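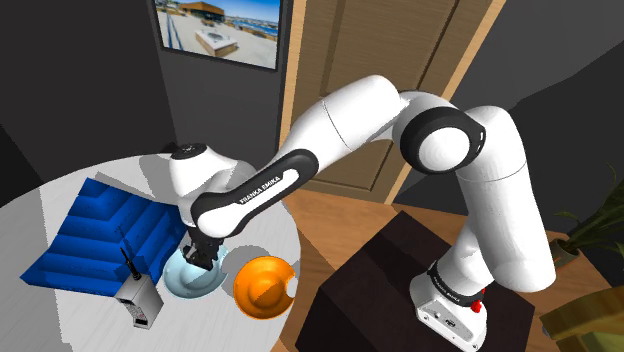
Go hungry, stay two nights, and don't even think about filling up on bread the first evening, a reader wrote to us after we ran a short item on Numell last year. We ignored the part about the bread.

It was very good bread. It came to the table at Brultetti in a cloth, dark at the crust and full of holes, with a dish of soft butter that had been beaten with anchovy, and by the time the menus arrived we'd asked for more of it. So there's our first piece of advice about eating in Numell, which the reader had already given us for free.

Numell is a river town with one long main street, two bridges and more places to eat than a town that size has any right to. It used to be where people stopped on the way to the lake. Now quite a few of them don't bother with the lake. We went for a long weekend at the end of spring, when the evenings were light and the trout was in, and we ate so well that I've already booked to go back in June.

Friends had warned us that we'd need a car. We didn't. The train puts you down at the bottom of Main Street, and from there everything in this article can be walked to, though the hill up to Goleck is steeper than it looks on a map and you'll want proper shoes.

Dinner at Brultetti

Brultetti has 17 tables, and on a Friday-sort-of-evening, when everybody in town seems to have the same idea, you'll wait for one. There's a bench outside for this. You give your name at the door, they bring you a glass of something cold, and you sit and watch the river go by. I've had worse hours in museums.

The cooking is Italian in the way that a family's cooking is Italian after three generations of living somewhere else. The ravioli are stuffed with river trout and potato and come in brown butter with a lot of dill, and I would have licked the plate if we'd been sitting farther from the window. There's a pork chop, too, thick as a dictionary, brined and cooked over wood, served with sour cherries in the season and pickled plums outside it. We had the plums. My husband, who doesn't care for fruit with meat and will tell you so at length, ate all of his and then started on mine.

Order the greens. They sound like a duty and they taste like garlic and smoke and lemon. Skip the tiramisu, which was fine, and have the buttermilk pudding. It wobbles. It has a spoonful of burnt honey on it. We shared one and then, a little embarrassed, asked for another.

The wine list is a single page, half of it from within a day's drive. We drank a light red served cool that cost less than the parking would have, had we brought the car.

Breakfast, and then more breakfast

I'm a person who wakes up on vacation already thinking about eggs, so the next morning we were outside Dimaculangan before the shutters were up. It's a bakery with a kitchen at the back, painted the green of old school lockers, and the line was already around the corner. The line moves. People in it talk to each other, mostly about what they're going to get, and everyone has a firm opinion.

Our neighbors in line were split between the ensaymada and the garlic rice plate, so we had both. The ensaymada is a coiled brioche bun, buttery all the way down, with sugar and a drift of grated cheese on top - if you've never had cheese on a sweet bun, this is the place to start. The rice plate comes with two fried eggs, a pile of sweet cured pork with crisp edges, and sliced tomato with vinegar to cut through it all. It costs $5 more if you want the milkfish, and you do want the milkfish!

Coffee is strong and comes in thick white mugs. There's also a purple yam latte that I ordered out of curiosity and finished out of real affection. We took a bag of pandesal away with us for the afternoon. They were gone before we reached the second bridge.

A word on timing. The buns come out of the oven in batches all through the morning, and the ones that have sat for an hour are good, but the warm ones are the reason for the line. Ask at the counter when the next tray is due. They'll tell you to the minute, and there's a wall by the church where you can sit in the sun and wait.

Up the hill to Goleck

Goleck is a smokehouse, and you smell it well before you see it. It stands at the top of the hill behind the old mill, a long low building with its door propped open and a yard full of stacked apple wood. Trout, eel, chicken, sausages, butter, salt: if it will hold still, they'll smoke it.

There are picnic tables along the back wall with a view down over the roofs, and at lunchtime you can order a board. Ours had hot-smoked trout, two kinds of sausage, a heap of shaved cabbage with caraway, mustard that made my eyes water, and a boiled egg that had spent the night in the smoke and come out the color of tea. I've been trying to make that egg at home ever since. I've ruined a pan and upset the dog, and it isn't close.

In the busiest weeks, Goleck sells 200 boards a day, according to the sign by the register, which also tells you very plainly that when they're gone they're gone. We got there a little after noon and had no trouble. By the time we'd finished, a cheerful group in cycling gear was being offered sausages in a roll as a consolation. They looked perfectly happy with it. The roll, I noticed, was from Dimaculangan.

That's something I came to like very much about Numell. The kitchens use each other. Brultetti's anchovy butter sits next to a slice of Goleck trout if you order the fish starter, and the bakery puts smoked sausage inside a twisted bun that sells out by ten. You keep meeting the same good things in different company all weekend, and it makes the place feel like one very long meal.

Walking it off

You'll need to. The river path runs both ways out of town, flat and shady, and the upstream half is the prettier. We saw a heron, a great many ducks and a man asleep in a canoe. The covered market by the station has cheese and honey and, in the corner farthest from the door, a stall with secondhand cookbooks, where I paid far too little for a spiral-bound collection of church supper recipes with 100 kinds of casserole in it. Eleven contain canned soup. I read the rest aloud on the train home, and the woman across the aisle copied down the one with leeks.

If the weather turns, the reading room above the market has armchairs and lets you bring in coffee. It rained on us for most of an afternoon and I can't say we minded.

What it costs

We spent less than $200 between the two of us on a full day's eating, and that was with wine at dinner and no attempt at all to hold back. Lunch for two at Goleck was the best value of the trip. Brultetti is the splurge, and it's a gentle one. Dimaculangan takes cash and cards, but the market stalls mostly want cash, and the only machine is inside the station.

Brultetti keeps a few tables for early diners and you can reserve those by phone. After that it's the bench. Goleck closes when the boards run out and stays closed through the first cold weeks of the year. Rooms in town fill up fast once school is out, and the small inn by the lower bridge, where we slept with the windows open and the river going underneath, asks for two nights on weekends.

Two was what our reader had said as well. We're taking three next time, and I'll be saying no to the second basket of bread.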